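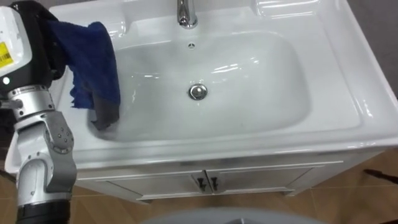 Going alone to the Flarnlow valley was the best decision of her spring, according to Alžběta Baláž, and she would tell any woman who travels by herself to put it on the list. She said it on the evening the valley's new walking route was opened, in the dining room of the Kubíček guesthouse, and several other guests at the table agreed with her.

The route is called the Vasell Trail. It was opened to the public on 9 May 2021, after two years of work on paths, signs and one footbridge. It is 36 kilometers long and connects the village of Cusik, at the lower end of the valley, with the old mountain pass above Flarnlow. Most walkers will need two days, with one night on the way. Strong walkers can do it in one long day, but the organizers do not recommend it before the middle of the summer, when the snow near the pass is completely gone.

For a long time the valley had a poor reputation among travelers. The road was bad, the last bus left Cusik early in the afternoon, and older guidebooks warned visitors that paths were not marked and dogs were not tied. A part of this was true. Boris Hudec, who led the work on the trail, remembers walking the upper section with a paper map and losing the path three times in one morning.

"People from the city asked me if it was safe here," Hudec told us. "I always answered that the weather can be dangerous and the river in April can be dangerous. The people will give you soup."

The road from the main highway was repaired last autumn, and two buses per day now go to Cusik in both directions. The second one leaves the village at a quarter past six in the evening, so a day visit is also possible. The ticket is bought from the driver, and it is better to have coins. Along the trail there are 13 information boards, in three languages, and the path is marked with a green stripe on trees and stones. On the open meadows above the forest, where there are no trees, wooden poles show the direction.

The first part, from Cusik to the footbridge, is easy and goes next to the river. Families with children can walk to the bridge and return the same way in an afternoon. After the bridge the path becomes steep. It climbs through a beech forest and comes out on the meadows, from where the whole upper valley can be seen in good weather. There is a spring beside the path just before the meadows. Hudec advises to fill the bottles there, as the next water is only at the guesthouse in Flarnlow.

Places to sleep are still few. The Kubíček guesthouse in Flarnlow has 20 beds, most of them in shared rooms, and it was full during the opening. Two families in Cusik rent rooms, and a third is preparing to start in the summer. Camping is permitted only on the marked meadow behind the Cusik church. There is a toilet and cold water, and fires are not allowed. Dinner at the guesthouse must be ordered before noon by telephone, and walkers who arrive without an order can get bread, cheese and tea.

Around 100 people came to the opening. The mayor's speech was shorter than announced because of the wind, and a brass band from Cusik played at the footbridge. After that the first group left for the pass. Baláž was in this group. She had arrived the day before, and it was her fourth trip alone and her first one in the mountains.

She admitted that her family did not like the plan. Her mother had asked her to call every evening, but there is no telephone signal between the bridge and the guesthouse, and this caused some worry at home. Baláž now recommends that solo walkers write down their plan and leave it with someone in Cusik before they go. The shop next to the bus stop has agreed to keep a notebook for this purpose. Walkers write their name, the day they leave and where they intend to sleep.

She had one complaint also. The section under the pass has loose stones, and in her opinion the boards should say this more clearly. Hudec accepted the comment and said that a warning will be added in May, together with a correction of the walking times, which several people found too optimistic.

The trail is free of charge. Dogs are allowed on a leash, but on the upper meadows sheep are grazing from the end of spring, and owners should go around the herd in a wide circle. Bicycles are permitted only to the footbridge.

A printed map can be bought at the shop in Cusik and at the Kubíček guesthouse. The shop is closed for lunch between twelve and one. The opening of a second route, from Flarnlow to the lake on the other side of the pass, is being discussed with the landowners, but no date has been given.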